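Print this page | E-mail this article | Shares: 2 | Comments: 3

3.2 Equipment planning and the order of purchase

The cost model in Section 3.1 treats the workcell as a single line item. In practice the Bestum laboratory bought in stages, and the order of purchase had a larger effect on the final budget than the unit price of any one component. Arm, gripper, wrist camera, work surface and compute were quoted separately, and only the arm had a lead time long enough to hold up the rest. We therefore fixed the arm first and kept the other items open until the simulated cell had been run against each candidate layout.

Simulation hours were charged to the project at the internal rate and entered as a planning cost. Khalaf and Vilela maintained the layouts; Talukder kept the cost sheet. A layout was passed to purchasing only after the reach check, the camera placement check and the lighting check had all been completed in the simulator. The lighting check was added in January, after the first quotation for overhead fixtures came in above the amount set aside for them. 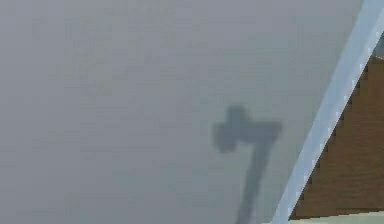

Figure 2. Simulated view of the work area: gripper-like shadow on a plain gray surface, with a light-blue band and a wood-textured area at right.

Fixture placement was varied in the simulator before any lamp was ordered. Two arrangements were priced. The first used a single overhead unit and was cheaper to install, but it left the perception software more exposed to the shadow of the tool. The second used a pair of diffuse side units - the Salgado type already stocked at the Kustitz site - and needed extra mounting hardware. The difference between the two, including mounting and wiring, was 1361 in project currency. We carried the higher figure forward, as a later change of fixtures would have required a second calibration of the camera.

Surface material was handled the same way. A matte gray top was specified for the cell, and the purchase request allowed up to 2000 for the top, its edging and delivery. Sala proposed reusing a bench from the Midusdale workshop. The proposal was dropped when the bench proved too shallow for the planned arm base, although its cost would have been close to zero.

Spare parts are the weakest part of the estimate. Gripper pads and cables were budgeted from supplier guidance, with no wear data of our own, and Torres recommended a separate reserve that can be released after the first service interval. The reserve is listed apart from the capital cost in Table 3. It is excluded from the payback calculation in Section 4 - readers who want the more cautious figure should add it back before comparing sites.

E-mail this article | Print this page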